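From: Itzel Orozco
To: property-systems list
Date: 18 July 2022
Subject: Re: [propsys] Watkins night audit, room counts off after the rate import

On Monday morning the front office manager at Watkins wrote:

> We ran the audit at 3 a.m. as usual and the house count came up as
> 104. We have 100 rooms. The four extra are all in the Garden
> category and all show as "vacant, clean". No one can sell them at
> the desk, but the booking engine can see them. Two were sold
> overnight for the same weekend. Is anyone else getting this after
> the Gurnerell rate import? Pundia is on the same version and says
> they are fine. Also, the import log says 2,281 rows read and 2,076
> rows written. Is that normal?

Taking the second question first. The gap between rows read and rows written is normal by itself. The import drops any rate row whose end date is in the past, and it drops exact duplicates. Both are counted as read. If your rate file goes back to March, as ours did, a couple of hundred dropped rows is what I would expect. The log does not say which rule dropped which row. You can get that by setting the log level to 3 before the run, but the file gets large and you should set it back afterward.

The extra rooms are a separate problem. The rate import does not write to the room table directly. It does write to the category table, and if it finds a category code it does not know, it creates the category and gives it a default set of rooms. The default is four. So my guess is that your file contains a Garden code that differs from the one you already had, most likely by a trailing space or by case. The desk screen trims codes before it compares them and the booking engine does not, which would explain why you see the rooms in one place and cannot see them in the other.

To check, export the category table to a text file and open it in something that shows spaces. Look for two lines that read the same. Do not use the category screen for this, as it merges them for display.

If you find a second line, the order of work matters:

1. Close the category to the booking engine first. Setting the allotment to zero is enough.

2. Move the two overnight reservations to real Garden rooms, or to whatever you have open that weekend. Move them by reservation number. If you use the drag function on the room plan the old category code travels with the booking.

3. Run the audit once with the category closed and empty.

4. Delete the category. It will refuse if anything still points to it, including canceled bookings and packages. In our case at Tunitano it was a spa package that had been switched off for a long time but not removed.

5. Fix the code in the source file before the next import, or it will all come back.

Pundia being fine on the same version fits with this. They type their rates in by hand and have never run the import as far as I know.

One thing I am not sure of is what happens to the occupancy figures for the night already closed. The audit stores the house count with the day, so last night will stay at 104 unless someone corrects it by hand. The percentage will be a little low. We left ours alone and put a note in the month-end file. If your owners are paid on occupancy you may want to ask Gurnerell support to reopen the day -- they can do it, but they ask for a written request from the account holder, and later days have to be rerun in order.

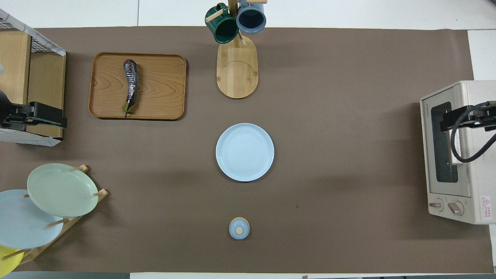 If the export shows only one Garden line, then I am wrong about the cause, and I would want to see the top of the import file (header plus the first few rows is plenty) and the version number from the server, not from the desk client. The two have been known to differ after a partial update.

Itzel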